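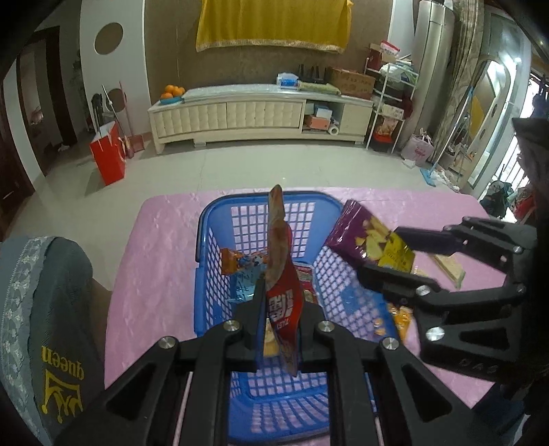 Page 1 of 4

Ticket 417
Queue: Jonik / Packing and Presentation
Site: Candano, second-floor break room
Item: snack basket, blue plastic, lattice wall
Priority: normal
Status: open, pending supplier reply

Reported problem

Basket does not hold the standard snack assortment below the rim. Bags end up lying across the edge and small packets are found on the table cover next to the basket. Second complaint in the same ticket: packet corners go through the wall openings and catch when the item is lifted.

Expected: full assortment inside the rim, every item can be taken out without moving another one.

Setup

Basket is the Prirnel mid size, rectangular with rounded corners and a handle. Solid panels at the corners, openings everywhere else. Load limit on the Prirnel order sheet is 1000 g. Assortment comes from Tokgöz as one mixed carton, net 600 g. Weight was ruled out on the first day and is not discussed further below.

The table cover is pink and has a shine to it. It was changed in October and the complaints start after that, so it was kept in the test.

Log, entry 1

Reproduced with the delivered carton. Filled in the order given on the Tokgöz packing slip: gum and small packets first, large bags last. The large bags have nowhere to go by then. The purple and yellow bag of chips or strips is the worst one. Set on a slant, it goes over the right rim. Pushed down, it presses the small packets into the wall.

Small shiny packets slide on the cover once they leave the basket. They do not stay against the wall where a person would look for them.

Log, entry 2

Checked the openings. They are a mix of small squares and diamonds, depending on where on the wall you look. The crimped end of a packet enters either one if it arrives corner first. Flat side against the wall, no catch. Tried the corners of the basket, which are solid: no catch in any position.

Workaround A: line the walls with paper. Works, but the paper lifts out with the first bag. Rejected.

Log, entry 3

Reversed the filling order. Large bags first, standing, flat side to the long wall. Upright packets next, against the large bags. Gum and small packets last. Everything is below the rim on the first attempt. Repeated 4 times with the items shaken up between attempts, same outcome each time. One catch in the wall in the whole series, a light blue packet that went in at an angle.

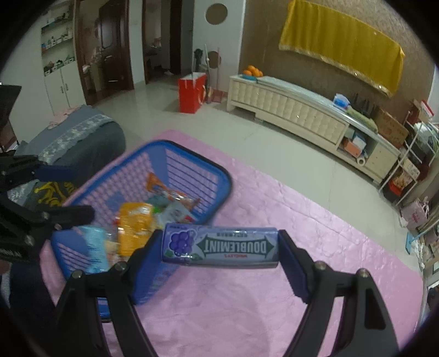 Gum placement was tested separately because the slip lists gum as a bottom layer item. At the bottom it rolls under the bags and the bags then lean. On top it can be read and reached. The package is long for its width, and the grape Doublemint goes in across the basket, in front of the yellow item near the front center, with the orange and white packet left leaning upright at the back. Brand side up is preferred. Orientation of the lettering makes no difference to the fit and need not be corrected during filling.

Log, entry 4

Table cover. Put the basket on the bare table and on the pink cover, same load. The basket itself shifts a little more on the cover when a bag is pulled toward the user. It does not tip. Wrinkles under one end make the basket rock, and a rocking basket is what drops the small packets. Smoothing the cover before setting the basket down clears this. No need to go back to the old cover.

Cause

Filling order on the packing slip. The wall openings contribute. Basket size is adequate.

Action

1. Candano to fill in reverse slip order starting Friday: large bags, upright packets, gum and small packets.
2. Light blue packets go flat side to the wall or in a solid corner.
3. Smooth the cover before the basket goes down.
4. Tokgöz asked to print the slip in the new order. No answer yet.

Prirnel has a closed-wall basket in the same size. Price requested, not needed to close this ticket.

Left open until the next carton has been filled from the corrected slip.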